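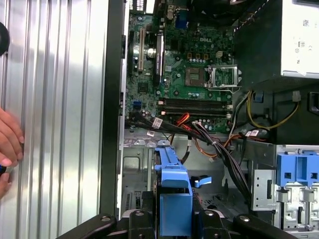
A desktop tower with its side panel off and the Dell motherboard in view.

Celevville throws out too many computers that still work, and the town makes it easy to do. The collection site on Udstead Road is open until 9 in the evening. The only repair counter in town, at Zerouali Hardware, closes at noon. If you have a slow machine and a job, you will end up at the collection site.

I took an old tower there in November. The man ahead of me had two of them in his trunk. He said they were slow and he was tired of looking at them. A new drive and a cleaning would probably have fixed both for less than he paid for dinner that week, but I didn't say so. I had come to drop mine off too. I drove home with it instead, and I am typing this on it.

Last year the town paid Zumum, the hauler, to take away over 1000 machines. Of those, 208 were tested before they went. I would like to know what was wrong with the rest. The town can't say, and the contract doesn't ask. 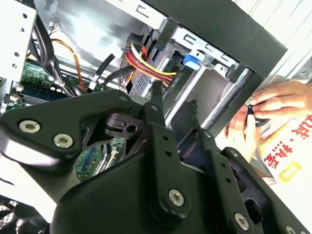 A neighbor wrote to me after I brought this up at the budget meeting, saying that most people don't want a repaired computer, they want a new one, and the town has no business running a shop. She has a point about the shop. I don't want the town fixing computers. I want it to test what comes in and put the good ones on a shelf with a price tag. The library already does this with books – and people buy them.

Makers share the blame. The older desktops open with a screwdriver or a latch, and parts are cheap. Many newer ones are glued shut. 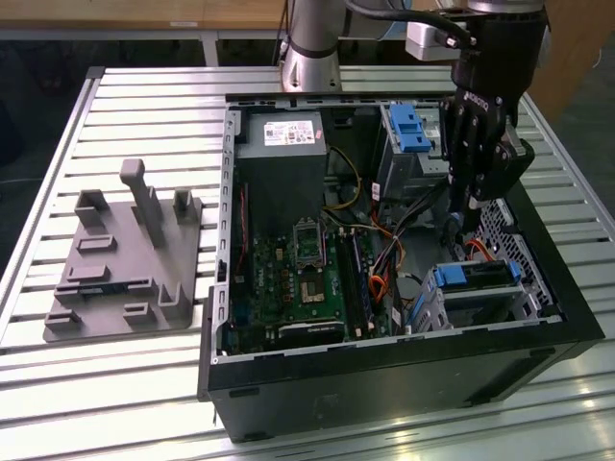

An open tower on its side, power supply at upper left.

The Zumum contract comes up for renewal in the spring. Testing should be written into it, with the numbers printed in the town report next to the snow plowing.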